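# Toaster oven toast that's good all the way to the edges

I ate mediocre toast for years and blamed the bread. Then I moved into the apartment on Runton with no room for a real toaster, and the little oven on the counter became the only thing between me and cold breakfast. So I had to learn it!
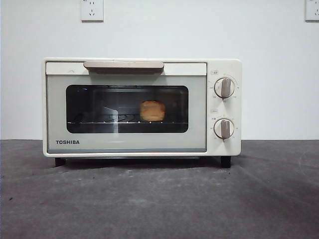
Most of what I'm going to tell you is small stuff. Where the slice sits, how long you let the oven warm up, when you butter. But it adds up, and after a whole winter of fussing with it (my sister called it my residency) I can get a thick slice crisp on both sides and still soft in the middle pretty much every morning.

I'm writing this for an oven with plain knobs and a wire rack. If yours has a screen and a button with a picture of bread on it, try the button first and come back if you hate what it gives you.

## What you need

- A toaster oven with a wire rack
- Bread, sliced thick if you can get it
- Butter, soft enough to spread
- A fork or a pair of wooden tongs
- A cooling rack, or two chopsticks laid side by side on a plate

No foil and no tray for plain toast. Air has to get under the slice, and a tray gives you a pale, steamy bottom that bends when you pick it up.

## Pick your bread

My favorite is a square milk-bread type of loaf, the puffy kind that squashes if you look at it wrong. It browns fast and evenly. I buy mine unsliced from a bakery called Kwiatkowski and cut it myself, a little thicker than my thumb. If you cut it while the loaf is still warm you'll wreck it, so leave it until evening and use a long serrated knife with hardly any pressure.

Sourdough works too but it takes longer and the big holes let butter drip through. Put a tray on the lowest level if you're going to butter sourdough before it goes in. I learned that one with the smoke alarm going.

Rye I do at a lower heat. It goes from nothing to bitter very quickly, and since it starts out dark you can't judge it by color at all. Use your nose.

Day-old bread toasts better than fresh, in my opinion. Jolán Barta, who lives upstairs and has been making toast a lot longer than I have, disagrees with me on this and will only toast bread the day it's baked. We've agreed to stop discussing it.

## Get the oven warm first

Skipping this is why so many people think their toaster oven is slow. A cold oven dries out the slice before it ever browns, and you end up with something closer to a rusk.

1. Take out any tray and shake the crumbs into the sink.
2. Put the rack in. If you've got a choice of heights, go for the middle.
3. Turn the heat up to the setting you use for toast. I like mine hot, near the top of the range.
4. Run it empty with the door shut for three minutes.

Three minutes is right for my small oven. A bigger one may want five. Hold your palm a few inches from the glass (don't touch it!) and you should feel real warmth coming off.

Do your butter and plates now while you wait.

## Toast it

Open the door, lay the bread flat on the wires, and close it again fast. You lose a lot of heat in the time it takes to wander off for a knife.

Where you put the slice matters more than I expected. Every oven I've used has had one side that runs hotter, and the only way to find out is to make a test batch with cheap bread. Fill the rack edge to edge, toast until one slice is properly brown, then pull everything out and line the slices up in the order they came off. You'll see the pattern right away. My own sweet spot is a bit to the right. Yours could be dead center or way in the back corner, so do the test! It costs you a few slices and you can make croutons out of the evidence.

For a thick slice from the warm oven, my timing goes like this:

1. Two minutes, door shut.
2. Look through the glass. The top should be just starting to turn gold.
3. Another minute, and start watching for real.
4. When the color is one shade lighter than you want, turn the heat off and leave the bread in for 20 seconds.

That last bit is my favorite trick. The slice keeps coloring after you shut things down, and if you wait for perfect before turning the knob you'll overshoot.

If the bottom is still pale, flip it and give it 30 seconds more. I only have to flip with very thick bread.

### About twisty timer knobs

If you have a wind-up style timer, it might not be very accurate at the short end. A lot of them want you to turn well past the number and then come back to it. I spent ages wondering why my two minutes kept coming out as one before my friend Idun Kristiansen showed me that on her old Dultmont. Check yours against your phone once or twice and you'll know what you're dealing with.

## Let it stand up and breathe

Don't drop hot toast flat on a cold plate. Steam gets trapped underneath and there goes your crisp bottom. Give it half a minute on a cooling rack, or the chopsticks, or just lean it against your mug like I do when everything else is in the dishwasher.

Then butter. I go right to the edges, and I put on a thin layer, wait for it to sink in, and put on a second thin layer. It sounds fancy but it takes ten extra seconds and you get that buttery middle plus a little bit sitting on top.

## Things that aren't plain toast

**Butter-first toast.** Score a grid into the slice with a knife, going halfway down, and press soft butter into the cuts. Toast it on a tray this time, a touch cooler, for five minutes or so. It comes out rich enough that one slice is breakfast.

**Cheese toast.** Toast the bread by itself for one minute first, then add the cheese and go back in. If you put cheese on raw bread the top finishes long before the base does. A smear of mustard underneath is very good.

**Cinnamon sugar.** Mix it into the butter, don't sprinkle it on top, or it'll fall through the wires and burn onto the bottom of the oven. You'll smell it for a week.

**Frozen slices.** Straight from the freezer, no thawing. Start at a medium heat for two minutes, then turn it up and carry on as normal.

**Yesterday's pizza.** On the bare rack if the crust is stiff, on a tray if it's floppy. Medium heat, five minutes, and cover the top loosely if the cheese is getting too dark. Keep the cover well away from the heating elements.

## When it goes wrong

*Brown on top, white underneath.* Move the rack down a level, and check that both elements are switched on if your oven lets you choose.

*Hard all the way through.* Too low for too long. Turn the heat up and shorten the time.

*Striped.* Those are from the wires, and a stripe or two never hurt anyone. If they bother you, serve that side down.

*One burnt corner.* The bread is probably too close to an element, or it's sitting in your hot spot. Slide it over.

*Second batch burns.* The oven is hotter now than it was the first time. Take 30 seconds to a minute off for every batch after the first one. This got me so many times when I had people over.

## Keeping the oven nice

Crumbs are the main thing. Left in there they scorch, they smell, and enough of them can catch fire, so I empty mine every couple of days. Unplug it, let it cool completely, pull out whatever comes out, and wipe the inside with a damp cloth. For the glass I make a paste of baking soda and water, leave it on for ten minutes, and wipe it away with a second damp cloth. Never spray anything into the oven itself.

The rack gets a soak in hot soapy water and a scrub with an old toothbrush along the wires. Dry it well before it goes back.

Pull the whole oven forward once in a while and get the crumbs behind it too. And leave some space around it while it's running, including above. Check your manual for how much, and don't store your bread bag on top. I melted one onto mine in June and had to pick it off with a plastic scraper.

Next time I want to write up the grid-cut butter version properly, with honey, once I've settled on how deep to cut. Halfway is what I do now, but I have a loaf waiting and I'm going to try going a bit deeper tomorrow morning.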